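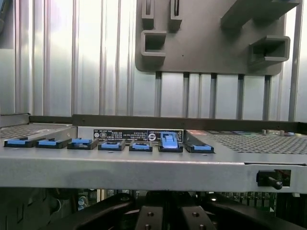
## Handout 3: Notes on the open day at Hestside

The group attended the July demonstration of the Miranda cell at Hestside, run by Nondetus. The task is the servicing of desktop computers by a single arm with a two-finger gripper. Read these notes before the seminar.

### Layout

The tower lies on its side on a slotted aluminium table, side panel off. Parts are kept in a grey printed holder to its left. The hard drive stands upright in a rear slot, already in its blue sled. The processor has a square recess near the front, with a long groove below it for the memory module.
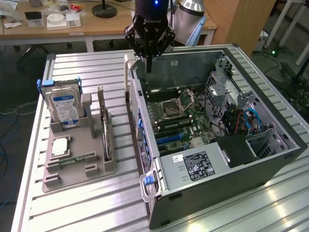
Lajos Szekeres asked whether the holder had to be bolted down. The reply was that an offset of 3 mm at the holder is enough to spoil a pick, so its position is taught again after any move.

Access from above is limited by the drive cage and its cables. Approach paths are planned with the cables treated as a solid block, at a cost in reach on that side of the case.

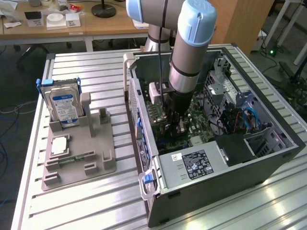 **Topic: Tolerances and contact**

Latches and sockets are approached at 16 mm/s. Free moves run at up to 400 mm/s. Compare both values with the Brernotley figures from the previous handout.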